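Ernora Two-Arm Simulation Kit, reviewed
15 May 2024

I bought the Ernora kit to prepare a two-arm mobile robot for floor-level pickup in a house. The kit is software only. It contains a robot model with two arms and grippers, furnished interiors, a set of small objects, and a calibration tool called Josto. I have used it daily on the same workstation, and this review covers setup and upkeep. I have not tested the training features.

Installation

The installer unpacks the interiors first and the robot model second. If the second step fails it does not say so; the program opens normally with an arm missing from the joint list. Check the list before doing anything else. On my machine the first attempt dropped the right arm and a reinstall fixed it.

The robot model is loaded from a plain text file. Joint limits, finger travel, camera mounts and link masses are all in there, with readable names and units given once at the top. I changed the head camera height without opening the manual.

Calibration

Josto runs each arm through a fixed routine and reports the error at the fingertips. The factory model gave me 4 mm on the left and 2 mm on the right. After one pass both were at 2 mm, and further passes did not improve on that. For small objects on a floor it is enough. For pegs and sockets I would want better.

The wrist cameras are calibrated separately. Run them after the arms. The manual lists them in the opposite order, and following it means doing the cameras twice.

Contact settings

Most of my time went here. Default friction on the finger pads is set too low and rounded objects squeeze out as the gripper closes. Raising it helps until the pads start to stick, at which point a released object hangs on one finger. I settled a little above the default and cut the closing speed. Oddur Egilsson, who uses the same kit on a different robot, got the same result by leaving friction alone and adding damping. His numbers did not transfer to mine.

Objects use simplified collision shapes. Anything drawn as a round item is a many-sided solid underneath, and the fingers will settle on a flat if one is close. Set the grasp angle to suit.

Upkeep

The contact log grows without limit. I clear it every 200 runs. Past 3,000 runs in the same file the program takes noticeably longer to open and the replay window drops steps. A cap on log size would be a simple fix.

Back up the robot file before every update. The May update overwrote mine and reset the finger travel.

Views

The program offers a head view and wrist views. Head views show the room and both grippers, which is what I use for checking reach. Wrist views are close and soft, good for seeing where the fingers sit and not much else.

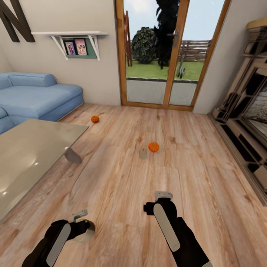 Head view, living room, pumpkins on the floor.
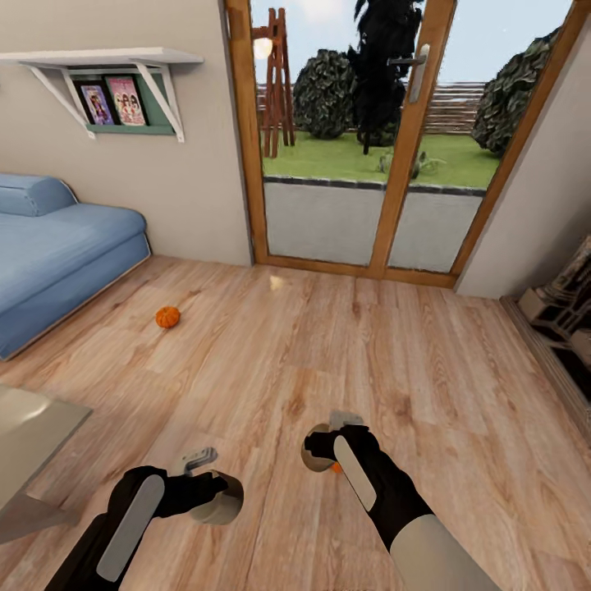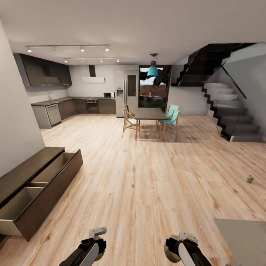
Head view toward the kitchen and stairs, two cabinet drawers open.

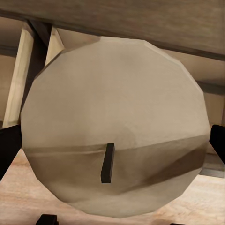

Switching between views is bound to the number keys and can't be changed. Saved views keep their position when the robot file is reloaded, but lose it when the interior is.

Compared with Stimeton

I used Stimeton's package before this one. Its contact solver is steadier and its pads need less tuning. Its robot files are compiled, though, so a changed camera mount means a support request and a wait. The Stougaard add-on opens them up, at extra cost, and has to be bought again for each major version.

Support

I sent Ernora two reports. The missing-arm fault was acknowledged and is listed as open. The question about friction was answered with a link to the page I had quoted in it.

Rating

Model files: good. Arm calibration: good. Camera calibration: fair, mainly the manual. Contact defaults: poor. Log handling: poor. I am keeping the license for another year and will rerun the fingertip check when the next update is out.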